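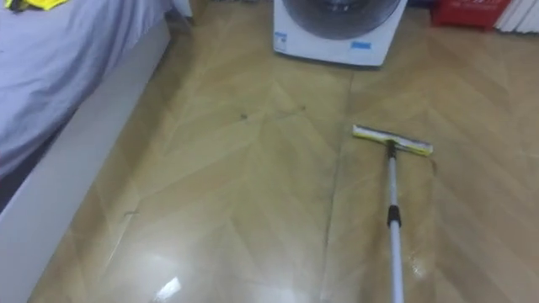
Shop notebook / Floors

09/02/2022

Sundatham, furnished units, staff side. Writing this up before I lose it, sorry for the state of it.

Job today: floor pass in the room with the washer, wood-look tile all the way through. Flat mop, yellow-green pad, long pole. Wanted a proper baseline of how the work is done now before the Dellus floor unit gets scheduled in here. Grullano people did the corridors already and their notes are all about corridors. Rooms are a different animal.

Notes on the work, in no order:

- Herringbone print hides dirt. Little dark specks in the middle of the floor, easy to walk right past them. With the shine on it, worse. You have to get your head down and look along the tile.

- Water. Puddled a bit near the bottom of the pole, right side. Pad too wet for this tile or pressed too hard, can't tell which. Streaks show in the direction of the mopping. The crew's rule is wring twice, and I've heard it from every one of them, but it isn't written anywhere. Put it in the job sheet.

- Along the bed. White side panel goes right down to the floor so there is no going under, just a long straight edge. Good for a machine, I'd think. Sheet hangs over the side a little. Would like to know what the Dellus does with loose fabric at the edge of its path. Asked Pintér (they do the install), no answer yet.

- Washer stands right on the tile. Far end of the room is darker, back between bed and washer. Check whether the unit needs light to find its way, the brochure is vague.

- Red box and the white upright stuff by the back wall. Person with a mop goes round it or shoves it over. Unit will stop and send a message, and then somebody has to walk over and move it. That walk is not in anybody's hours right now!! It has to be.

Last point is the real one I think. The plan as it was sold to us says the floor round is automated and the crew is freed up. Freed up for what. Had a long talk about this at break. What I got, mixed together:

Corridors since the unit came in: quieter, less shoulder pain, they like that. Nobody wants the corridor mopping back. But the start of shift is now chair lifting and cable picking so the unit can run, and end of shift is emptying its tank and wiping the sensors. Those used to be nothing. One of the night crew called it cleaning for the cleaner. Also people felt they stopped knowing the building. When you mop a room you see the leaking hose, the cracked tile, the lightbulb. The unit doesnt report any of that.

And the alerts. Come to one phone. Whoever has the phone gets interrupted all shift and doesn't get through their own rooms, then looks slow on the sheet. Suggest we rotate the phone and take rooms off whoever is carrying it. 2 rooms off at least, I would say 3.

Numbers I have: 900 sq ft of room floor on this side, 2000 if you include corridors and the laundry end. Grullano's time savings are worked out on the 2000. I don't trust it for the rooms, the corridors are doing all the work in that figure. Need our own times. Did not get one today, forgot to start the watch. Next time.

Edges and corners stay with the mop whatever happens. Same for anything spilled in the middle of the day. So the flat mops stay in the budget, and the pads — somebody had already crossed pads off the October order. Put them back on. Telescoping pole matters too, the shorter people on crew want it down low and the old fixed ones were murder on the back. Check the locking collars when the new ones come in, they slip when the threads get gritty.

Things to raise with Dellus:
wet floor and the unit, does it run after a hand mop or wait for dry
glare off shiny tile, does it bother the sensors
can crew mark a room "skip today" themselves without calling us
who gets trained. Last time it was the supervisors only and it was the crew that had to use the thing

Also want the crew in the room for the trial, on paid time, and not just watching. They know where the water sits.

TODO
- time one room start to finish, mop only
- same room, unit plus prep plus edges, count ALL of it
- phone rota draft
- wring twice into job sheet
- pads!!
- chase Pintér agian

Didn't get to the second room. Pick up there.

3 comments · 2 shares

Back to top | Contact the shop | Internal notebook, please ask before copying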